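Jun 26, 2021

Can a machine do the odd jobs yet?

My sister asked me over dinner when she could expect something to load her dishwasher. I've worked on and off around automation for long enough that people assume I know this sort of thing, and I gave her the answer I always give, which is that it depends on the dishwasher. She said that wasn't an answer. Fair enough, so I'll try to do better.

Start with what already works. If the thing to be moved is always the same shape, and always arrives in the same place, a machine has been able to move it for decades. I spent part of February at Georgiev, a small firm that fills and packs dry goods, and they have an arm at the end of one line that puts 800 boxes on pallets in a shift. It is dull to watch and it does the job. When it stops, it's nearly always the cardboard. A flap comes up, the suction cup doesn't seal, and a person walks over and presses the flap down.

That person is the interesting part. Areeba Janjua runs the line, and she let me follow her through a morning with a notebook. I wrote down everything she did that the machinery didn't. Pressing flaps was on the list. So was peeling a label off and putting it back straight, picking up a dropped scoop, wiping a ledge, untangling a bit of strapping, tipping a little leftover powder back into a hopper, and holding a bag open with one elbow while she reached for the tape. The list came to 28 separate jobs before lunch, and I doubt she would have called any of them work. None of them took her a minute.

I went through that list afterwards with Krešimir Nikolovski, who builds grippers and has a lower opinion of them than I do. He crossed off the ones he thought a decent arm could manage today if somebody gave it a few months and a tidy bench. He crossed off five. The strapping he wouldn't even discuss. The bag he called a ten-year problem, then went and made tea.

The one we argued over was the powder. I had it down as easy. You have a scoop with something in it, you have a funnel, you bring the one over the other and you turn your wrist. A child can do it, with some mess.
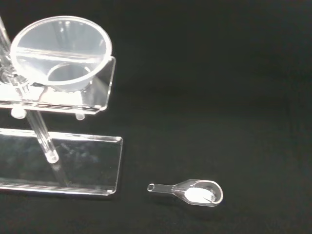

Krešimir's view is that I was counting the turning of the wrist and leaving out everything else. First you have to pick the spoon up. If it's lying flat there isn't much to get hold of, and if you pinch the handle and it rolls, the powder is on the table before you've started. Then it has to stay level all the way up. Then it has to be over the funnel and not over the rim, and tipped slowly enough that the powder slides out instead of landing in a lump. People do all of that by feel and by eye together, and correct themselves without noticing.

The eye is worse than I'd thought, too. Clear things are a real nuisance for cameras. Many of the common depth sensors send light out and look at what comes back, and with glass or clear plastic a good part of it goes straight through or bounces off somewhere unhelpful. What's left is a few bright edges and whatever happens to be behind. On a dark surface you at least get the highlights. On a kitchen worktop with a patterned tea towel underneath, a drinking glass can more or less disappear. My sister's dishwasher is full of drinking glasses.

I did ask Azra Hoxha, who spent a couple of years at Altero trying to get an arm to clear café tables, how they dealt with this. Mostly they didn't. They bought coloured tumblers. I think that is a perfectly respectable answer and more people should give it. A lot of what gets sold as a clever robot is a slightly changed room with an ordinary robot in it, and if the tables get cleared I can't see that it matters.

It does matter at home, though, where you can't go round changing everything. A factory will happily rebuild a shelf so that a gripper can reach it. I wouldn't, and I'm fairly keen on these things. We have a robot vacuum, and we did raise the sofa 55 millimetres on blocks for it, and I still hear about the blocks.

Where I've changed my mind is on how the machines get taught. When I started, every move was written out by hand and anything you hadn't thought of stopped the line. Now a good deal of the research is done by showing – somebody guides an arm through the task again and again, and a program works out what the goes have in common. I've seen this used for wiping, for folding a cloth in half, for putting pegs in holes. It copes with a thing being a bit to the left. It doesn't yet cope well with a thing being a different thing, and homes are full of different things.

So, to my sister. For floors, yes, already, with blocks. For lawns, yes, if yours is simpler than mine. For loading a dishwasher, I'd expect to see it done slowly in a lab, with plates somebody has chosen, quite a while before I'd trust it with the good glasses. For Areeba's list, I would hire Areeba.

She tells me they're getting a second arm at Georgiev in the autumn, for the other line. I've asked if I can come back with the notebook and see how long the new list is.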